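Vom Bestand an Kunststoffgeschirr und seiner Neuordnung

Im März wurde in unserem Haushalt der untere Küchenschrank vollständig ausgeräumt und neu eingerichtet. Der Anlass war geringfügig. Eine Schublade ließ sich nicht mehr schließen und bei der Suche nach dem Hindernis kam ein Deckel zum Vorschein, zu dem sich trotz längerer Prüfung kein Gefäß fand. Im Folgenden wird festgehalten, nach welchen Grundsätzen die Neuordnung erfolgte und welche Fragen offengeblieben sind.

Der Bestand geht auf verschiedene Quellen zurück. Ein Teil der Schüsseln stammt noch aus der ersten gemeinsamen Wohnung in Zurnness, ein weiterer Teil wurde von Frau Ghazala Shaikh übernommen, als sie ihren Hausstand verkleinerte. Hinzu kamen im Lauf der Jahre Becher aus dem Haushaltswarengeschäft Brernlow, das diese lose in einem Korb neben der Kasse anbot. Eine planmäßige Beschaffung hat zu keinem Zeitpunkt stattgefunden. Entsprechend uneinheitlich waren Größen, Farben und Wandstärken.

Zunächst wurden sämtliche Teile auf Beschädigungen durchgesehen. Ausgeschieden wurden Gefäße mit Rissen am Rand, mit klebrig gewordener Oberfläche oder mit tiefen Schnittspuren im Boden. Leichte Trübungen und Kratzer galten nicht als Mangel. Bei einer Rührschüssel, deren Griff lose saß, fiel die Entscheidung schwer; sie dient nunmehr im Keller zur Aufbewahrung von Wäscheklammern. Der Deckel ohne Gefäß wurde entsorgt — mit einer Frist von einigen Tagen, falls sich die zugehörige Dose doch noch einfinden sollte.

Die Reinigung erfolgte von Hand. Unsere Spülmaschine bietet zwar ein Programm mit 60 Grad, doch haben dünnwandige Becher darin in der Vergangenheit wiederholt ihre Lage verlassen und sich mit Spülwasser gefüllt. Gegen hartnäckige Verfärbungen durch Tomatensoße wurde eine Paste aus Natron und wenig Wasser aufgetragen. Das Ergebnis war bei den hellen Teilen befriedigend, bei den orangefarbenen ließ sich ein Unterschied naturgemäß kaum beurteilen. Herr Sebastian Avram, mit dem der Verfasser in Haushaltsfragen seit längerem korrespondiert, empfiehlt stattdessen direkte Sonne auf der Fensterbank. Ein Vergleich steht aus.

Für die Einräumung standen zwei Verfahren zur Wahl: die Ordnung nach Farbe und die Ordnung nach Größe. Die farbliche Ordnung wurde zuerst erprobt und bot beim Öffnen des Schrankes einen erfreulichen Anblick. Im täglichen Gebrauch erwies sie sich als unpraktisch. Wer eine kleine Schüssel für zwei verquirlte Eier benötigt, sucht sie nach ihrer Größe, und ein Stapel, in dem die kleine unter der großen liegt, kippt bei der ersten Entnahme. Seither stehen die großen Schüsseln unten, die kleineren ineinandergesetzt darin. Die Becher haben ein eigenes Fach erhalten. Zwischen fest sitzende Schüsseln wird ein Streifen Küchenpapier gelegt, was das Trennen wesentlich erleichtert.

Der Schrank misst im Lichten 90 Zentimeter in der Breite und bietet somit hinreichend Platz, sofern man der Versuchung widersteht, auch Backformen darin unterzubringen. Diese wurden in den Hochschrank verlegt. Die Messbecher verblieben an der Wand beim Herd, wo sie am häufigsten gebraucht werden.

Eine besondere Stellung nehmen die Trichter ein. Sie lassen sich schlecht stapeln, rollen in jeder Schublade nach hinten und fehlen gerade dann, wenn die Vorratsgläser nachzufüllen sind. In unserem Haushalt hängen sie jetzt an einem Haken auf der Innenseite der Schranktür. Zum Umfüllen wird ein Tuch aufgelegt, anschließend werden alle benötigten Gefäße bereitgestellt, bevor die erste Packung geöffnet wird. Bei 700 Gramm Linsen und einem zu kleinen Glas wurde diese Reihenfolge einmal nicht eingehalten. Linsen fanden sich noch Wochen danach unter der Sockelleiste.

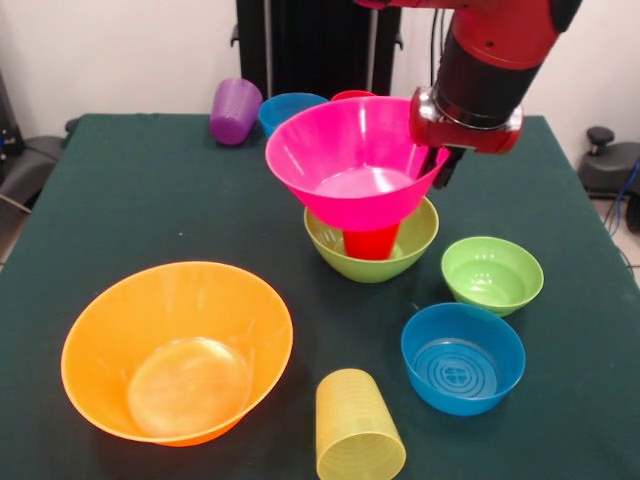 Zum Umfüllen in schmale Gefäße hat sich inzwischen ein fester Aufbau bewährt, der auch bei Reis und Grieß beibehalten wird. Das aufnehmende Gefäß kommt in eine Schüssel, so wie der rote Becher in der hellgrünen, und der Trichter wird darüber gehalten, die weite Öffnung nach oben. Was danebengeht, bleibt in der Schüssel und kann ohne weiteres zurückgegeben werden. Die große orangefarbene Schüssel ist für diesen Zweck zu ausladend und bleibt dem Hefeteig vorbehalten. Für die gelben und violetten Becher wird noch ein Einsatz gesucht, der das Umfallen im Fach verhindert. Hinweise hierzu — insbesondere zu verstellbaren Trennstegen — nimmt der Verfasser gern entgegen.

Kontakt | © Haushaltsnotizen, alle Rechte vorbehalten | Nach oben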